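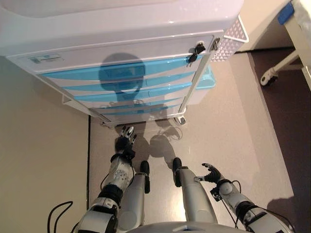

Speaker notes - ward automation session, Joltelmont site
Last updated: May

Start without slides. Ask who in the room has moved a supply cart today. Wait for hands.

I've been asked to talk about what the Takari trial changes for people on the ward. I was sent a page of points to make and I'll get to some of them. The first says the robot "frees up staff time". I'd like to know whose, and where it goes afterwards.

What we have is one machine with two arms and two legs, and a short list of jobs around the carts and beds. Cart work is dull and it's hard on the back. I don't miss bending down to a caster at the end of a night shift and I won't pretend I do. If a machine can get down to floor level and deal with wheels, good.

(Pause here. People will want to talk about their knees.)

Now the figure. The supplier's summary gives 1036 completed tasks over the trial. Read that out slowly, then ask what a task is. I asked. Reaching for a cart counts as one and moving it counts as another. Nothing in the summary says how often someone stood beside the machine while it did them. On our ward it was two people for the first stretch, and they came off our rota.

Drawers. The carts have locks and somebody has to hold the keys. At present a nurse does, and she knows what's in each drawer because she filled it. Under the plan from Gebremichael, restocking moves to a central store and the ward gets a full cart back. Fine on paper. But the person opening the drawer in a hurry is no longer the one who packed it. Ask for examples from the floor, there will be some.

Jobs. The line I was given is that no posts will go. I believe the people who told me that. I also notice that two porter posts have been vacant since the trial began and haven't been advertised. Don't speculate, just say it and move on.

Training came to roughly 25 minutes each. Most of that was where to stand and how to stop it. Nobody covered who writes up a fault at four in the morning, or whether the time spent doing so gets logged anywhere. Trerkon did the training and they were pleasant enough, but they'd never worked a ward and it showed - they kept calling the corridor "free space".

What I'd ask for before it's extended:
a count of staff hours spent minding it, kept by us
porters in the room when the task list is written
a plain answer on the vacancies

If I'm running over, drop the training part and keep the vacancies.

Finish on questions. Don't let the supplier take the first one.

Comments

Porter, east side: Glad somebody said the bit about vacancies. We've been covering those shifts since it started.

nightstaff: Bit hard on it I thought. Our carts are awful to shift and I'd hand that over tomorrow. Agree about the drawers though.

Anon: Is there a version of the 1036 with the repeats taken out?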